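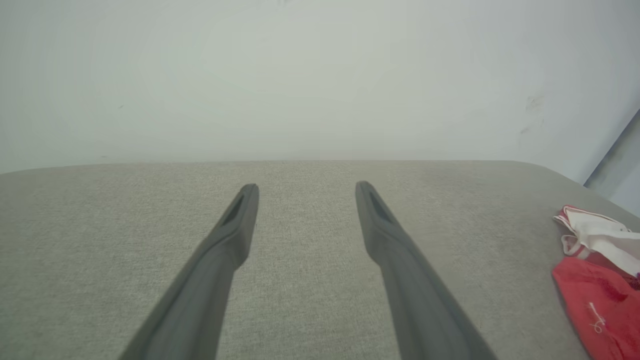

*The fabric close up, pale greige weave*

**tondura_attic** (5/23/22)
Hi all! We've had this light gray upholstery since December and I do love it, but every crumb shows up (we're big toast people, I'm afraid). How do you all keep a weave like this nice?

**cowie48**
Oh, what a pretty color! I go over mine with the soft brush every 2 days, then a barely damp cloth.

**grirnusholm**
Have to disagree with cowie48, sorry! Damp cloths left rings on mine. Dry brush only, 20 minutes on a Sunday with the radio on.

**cowie48**
Rings come from tap water, friend. Try distilled!

**tondura_attic**
Thank you both, I'll test a hidden corner first.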